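Progress report no. 2, Gresteo sorting cell, Flitthorpe bench
Thu 14 October
To: Cuiping Bai

Hi Cuiping,

You asked for the version I'd give you over coffee, so that's what you're getting, and the spreadsheet with the hours is in the usual folder. The short story is that we lost 9 working days to a gripper fault, we had one event I want to report to you as a safety matter even though no one was hurt, and we're running again at reduced speed. I'd call the sorting work itself a bit behind where I wanted it and the safety side a good bit ahead of where it was when we last talked.

What we were doing when it went wrong

By the end of last month we'd moved off the easy stuff (cartons, rigid tubs) and onto what Langlois calls the floppies: paper, foil, film, anything that changes shape when you grab it. You'll remember from the proposal that this is the whole point of the second phase. The sorting line at Gatthorpe already deals fine with things that keep their shape. It's the flat, wrinkled, shiny bits that end up in the wrong stream, and those are what we're trying to learn to pick.

Flat foil is a pain. To get hold of a sheet lying on a table, the fingers have to come down very low and slide in along the surface, and the wrist has to press down just a little while they close. Too little and you close on air. Too much and you're pushing the arm into the table. We set a contact limit for this, meaning the arm is supposed to stop and back off as soon as the downward push goes over a certain value. We tuned it, we tested it, we wrote it down, and I signed the sheet.

The fault

On attempt 629 of the foil series the right arm came down for a sheet and kept going. The contact limit didn't trip. The fingers met the table, the wrist kept pressing, and the table edge lifted and then dropped. The arm then did what it does when a joint overheats, which is cut its own power, and because it was cut while loaded up against the table it sprang sideways before the brakes caught. It swung across the place where Loïc Baudry had been standing to swap out the samples. He had stepped back to write down the previous result. I've thought about that more than I'd like.

Damage was small. One bent fingertip, a scuff on the tabletop, and a cable clamp that popped open. We stopped everything, took pictures, saved the logs, and locked the bench out for the rest of that day. I phoned you the next morning, so none of this is new, but I wanted it on paper.

What caused it

It took us longer to find than it should have, and I'll own that. We spent the first two days convinced it was the software. Loïc replayed the logs over and over and the contact reading just sat there, flat and calm, while the arm was clearly shoving. We rolled back to the previous release, ran it slowly over a foam block, and got the same thing: sometimes it stopped properly, sometimes it sailed right through.

The real cause was in the wrist. The force sensor talks to the controller over a thin cable that goes around the outside of the joint. With the wrist turned to the angle we use for flat pickups (and pretty much only at that angle) the cable was pulled tight, and the connector backed out just far enough to drop the signal. Fair enough, cables come loose. The part that bothers me is what happened next. When the signal dropped, the controller held on to the last good value and carried on using it. The last good value was always from just before contact, so it always said "nothing's touching, keep going." We had a safety limit hanging on a number that could go stale without anyone being told.

I asked the question you're probably about to ask, which is why 628 earlier attempts were fine. Most of them weren't at that wrist angle. We only switched to the low sliding approach late in the series, after the pinch-from-above method stalled. When I went back through the logs I found 2 earlier runs where the reading froze for a moment and then came back. We'd marked both as "missed pick" and moved on. So we had warnings, and we filed them as bad grabs. That's on me, I do the labeling review.

What we changed

The cable now has a proper service loop and a locking connector on both arms, including the left one, which hadn't shown any trouble. We checked it by turning the wrist through its full range by hand with the power off and then again under power at crawl speed.

The controller now treats a stale reading as a fault. If the sensor value doesn't refresh on time the arm stops where it is and won't move until a person clears it. Loïc wrote that one, I reviewed it, and then I asked someone from Langlois who hadn't seen it before to try to break it. She unplugged the connector mid-move, which made me wince, and the arm stopped every time.

We also changed the way it lets go. After a stop under load, it now holds and waits, and we relieve the load by hand-guiding before anyone cuts the power. It adds a few minutes after each stop and it's tedious, and I don't care.

Then there's the people side. Our old rule was that you could step in to swap samples when the arm was "between picks." That's a bad rule. Between picks is a state in somebody's head. The new rule is that the arms are parked and the enable switch is in your own hand before you reach over the table or into a bin, no exceptions for quick ones. It slows us down a lot. I timed a session under the old way and one under the new, and I've put both in the spreadsheet so you can see what it costs instead of taking my word for it.

I'd still like a light curtain along the operator side. I know it was trimmed from the budget in February and I agreed to that at the time. I was wrong to agree. There's a quote attached, and I think we can cover most of it by dropping the second round of travel to Gatthorpe.

Where the picking stands

Since restarting we've kept to a mixed pair for each trial, one ball of scrunched-up paper and one sheet of foil, because the contrast is useful. The paper is forgiving. You can come at it from nearly anywhere and the fingers find a fold to close on. The foil is still the hard half. In the last full session before the fault we got 87 percent on paper and a number on foil that I'd rather not type until I've taken out the runs with frozen readings. Some of those "successes" were made with no working contact limit at all, so they don't tell us what we want to know. I'm throwing out the lot from the day we switched approach onward and redoing them. You'll have clean figures in the next report.

I know that hurts the schedule. I did think about keeping the ones where the log looks healthy all the way through, and Loïc made a decent case for it. But if the reading was dropping in and out that week I don't trust my eye to sort good from bad, and I'd sooner lose the data than argue about it with your reviewers later.

One nice thing came out of all the slow running. At crawl speed you can watch the sheet bunch up ahead of the lower finger, and it's pretty clear we've been going in too square. Coming in at a slant, toward a corner, looks a lot better. We haven't done enough of it to give you a number, but everyone who's watched it has said the same thing, and it's the first time in weeks I've been excited to get to the bench.

What I need from you

A yes or a no on the light curtain, ideally before we go back to full speed. We're holding at reduced speed until it's decided, so there's no danger in taking your time, it just stretches things out.

I'd also like your OK to move the foil milestone back by the 9 days we lost. I'm not asking for more money for that, the hours are covered by what we didn't spend while the bench was locked out.

And could you pass the fault write-up along to the other teams you fund who work with arms like these? I don't mind our name being on it. The frozen reading is the sort of thing that could be sitting in somebody else's setup right now — it was sitting in ours for months — and it takes less than an hour to check. Pull the sensor cable with the arm well clear of everything, see if the controller complains. If it doesn't, stop using it near people until it does.

The bench is free most afternoons if you'd like to come by Flitthorpe and see the new stop behavior for yourself. Let Loïc know the day before so he can have the arms parked and the badge sorted out at the front desk. 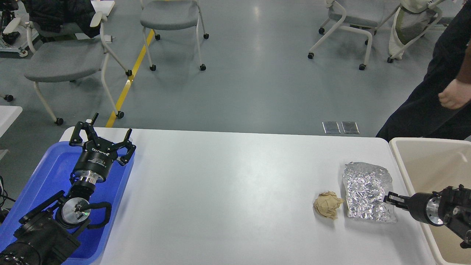
The parking lot is being resurfaced, so use the side entrance and ring the bell twice, it sticks.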